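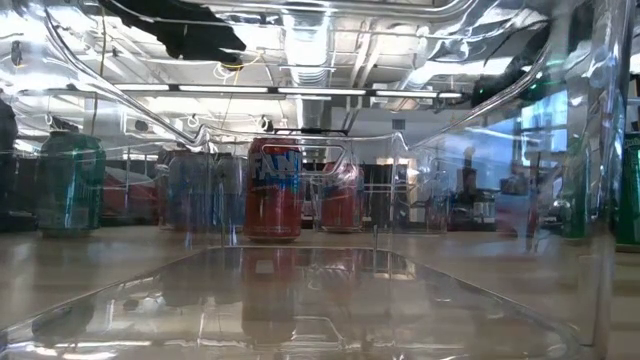 Sérgio Magalhães wrote:

> I have now had the transfer case out of the Sutenska twice and I am no closer. It still jumps out of low range on a long downhill, always on the overrun, never when pulling. The detent spring is new, the ball is new, and the linkage has been set up the way the book says. The shift fork looks fine to my eye. Before I take it out a third time, does anyone have an idea I have not tried? My back would like to know.
>
> Also, is it true that the ambulance version had a different rear mount? Mine has two extra holes in the crossmember and I can't find a reason for them in any drawing.

Sérgio, I feel for you! I went through this exact dance with mine the winter before last, and I'd have cheerfully rolled the whole truck into the river by the end of it. So let me tell you what it was on mine, and you can decide if it sounds like yours.

First thing, stop looking at the detent. Everybody goes for the detent (I did too) because it's easy to get at and it's the part whose whole job is to keep the thing in gear. But a detent only holds the rail. If the sliding gear wants to walk off its dogs hard enough, no spring is going to stop it, and if you fit one stiff enough to try, you'll bend the fork. Ask me how I know.

The overrun bit is the clue, I think. When the truck is pulling, the load is on one face of the dogs, and when it's holding you back downhill it's on the other. On my case the drive faces were lovely and the coast faces were worn to a taper. You could hardly see it with the gear in your hand. I held it up under the lamp, turned it over a few times, said it was good and put it back in. Twice. The third time a friend made me lay a straight edge against each dog, and there was a sliver of light under every one of them on the coast side.

So before you pull it again, do one check with it still in the truck. Chock the wheels really well, front and back, engine off, lever in low. Crawl under and put a wrench on the rear flange and rock it back and forth while somebody watches the shift rail where it comes out of the housing. If the rail moves at all when you load it in the coast direction, the gear is climbing its own teeth. Mine moved, plain as day, and I'd never once thought to look.

Second thing, and don't skip this one even if the rail does move: end float on the output shaft. The front and rear bearing caps on the Sutenska look the same and they aren't. The shims go under the rear one only, and a lot of these trucks were rebuilt in depot by people in a hurry who stuck the shims wherever there was a gap. If the shaft can slide back and forth, the gear goes with it, and you get the same symptom with perfectly good dogs. On mine there was one shim under the front cap that had no business being there. I don't think it was the whole problem but it sure wasn't helping.

Third, the mounts. Go squeeze the rubber ones with a pry bar. If they've gone soft, the case rocks on the overrun and the linkage pulls the lever out for you, since the lever is on the cab side and doesn't rock with it. You can spot this one from the driver's seat – watch the lever when you lift off. If it creeps toward neutral before the gear lets go, that's your linkage being dragged. If it sits dead still and then snaps out, you're back to the dogs.

For the gear itself, I wouldn't bother having the old one built up and ground. I tried. The shop did a nice enough job but it lasted one summer before it started hopping out again, and I was out 200 and a lot of patience. Kolář still has new old stock, or had in October anyway, in the waxed paper with the grease gone to toffee. Ask for the sliding gear and its mate together. If you put a new slider onto a worn partner you'll be doing this job again, and I really don't want to read that email. Kokus sells one too and it's cheaper, but the one I was sent had the chamfer on the wrong side and wouldn't engage without a fight. Maybe they've fixed it. If anybody here has bought one lately, speak up.

Gasket set, I got mine from Brekico and it was fine, except the paper one for the inspection cover has 4 holes where my cover has six. I just cut my own out of sheet. Don't use the silicone goop on the bearing caps, please, it throws your shimming off and then you're chasing your tail.

Oil, while it's empty: the plain straight gear oil, the old kind. Mine got noisy on the modern stuff and quieted down again when I went back. I know there are two camps on this and I'm not looking to start that thread over again, so let's leave it there.

Now, your crossmember holes. Yes and no. The ambulance did have a different rear mount, but it used the same crossmember turned end for end, so that wouldn't give you extra holes. I'm pretty sure what you've got is the bracket for the power take-off on the winch trucks. Look on the inside of the left frame rail, a hand's width forward of the crossmember, and see if there's a clip or the ghost of one where the control cable ran. Mine has the clip and no holes, which makes me think somebody swapped crossmembers on me at some point. If yours has the holes and no clip, well, maybe you have mine!

One more thing on getting the case in and out, because you mentioned your back. Pull the cab floor panel and lower it from above with an engine hoist and a strap through the hole. It adds an hour for the panel bolts (half of which will snap, soak them the night before) and it saves you lying underneath with the whole lump balanced on a floor jack and your chest. I did it the jack way the first two times and I'm not doing it again. Take the brake drum off the back first too, it makes the balance point a whole lot friendlier. And drain it before you tip it. I had gear oil in my ear.

Let me know what the rail does when you rock the flange. If it's the dogs, I've got the old gear sitting on a shelf and I can mail it to you so you can see what that taper looks like next to yours. I've also got the depot rebuild pages for the case, including the shim table, which was missing from my book and might be missing from yours. They're a bit smudgy but you can read the numbers. Just write me off list with an address, I'm usually at the computer after supper.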